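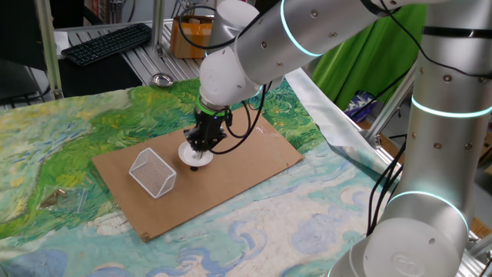 Unit 5: Reading a vendor's offer for a tabletop picking kit

The offer we work through in this unit is the Losach table kit: arm, two-finger gripper, wrist camera and a year of support from Murkex, who resell it. Print the 14-page brochure and bring a pen. The word "effortless" is on page 2 and I would like you to circle it.

The claim we care about is "handles everyday tableware out of the box." Before you accept a sentence like that, ask which tableware, whose box, and how long somebody spent setting up before the clock started. Murkex lists plates, cups and "similar items" and gives no sizes, so a shallow dish is covered or it isn't, depending on who is arguing.

A small dish is a mean test for two fingers. If the fingers come down in the middle, they have a shallow surface under them and very little to close on. Going for the rim is the obvious alternative, but then the approach has to be accurate, and the dish may tip or slide. Either route can be made to work on a good day with a patient operator. The brochure does not say which one the kit uses.

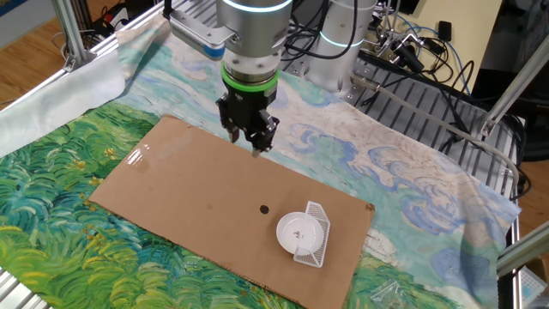
5.1 What to ask for in writing

Ask for the number of attempts as well as the number of successes. Murkex quotes 133 successful picks and leaves the attempts out. I wrote to them in April asking for the missing figure and received the same brochure again, in color.

Ask what counts as a pick. Lifting a dish clear of the surface is one thing, and setting it down in a rack is another. A mesh rack has openings and edges that a flat tray doesn't, and a dish released at the wrong angle can hang up on them. I found no mention of release anywhere in the offer.

Ask who resets the table between attempts. If a person straightens the dish every time, that person belongs in your cost sheet.

Ask about the surface too. Cardboard, cloth and bare metal all behave differently under a sliding dish, and the camera may not like glare. "Works on most surfaces" should go back to the vendor with a question mark.

5.2 Is the price fair?

I can't tell, and I distrust anyone who can from the brochure alone. The support year is priced separately and the gripper fingers are listed as consumables with no stated life.
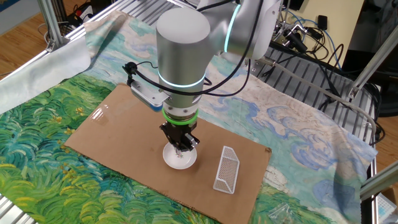 Kazimiera Gajewski thinks I am too hard on the kit. Her note on last year's handout says that any arm at this price needs tuning, that students learn more from tuning than from a finished product, and that she would buy it for a teaching lab tomorrow. Fair enough, but the offer is addressed to small kitchens.

For next session: rewrite the Murkex claim as a sentence you could test in one afternoon, with the dish, the surface and the finishing position all named. One page, handed in on paper.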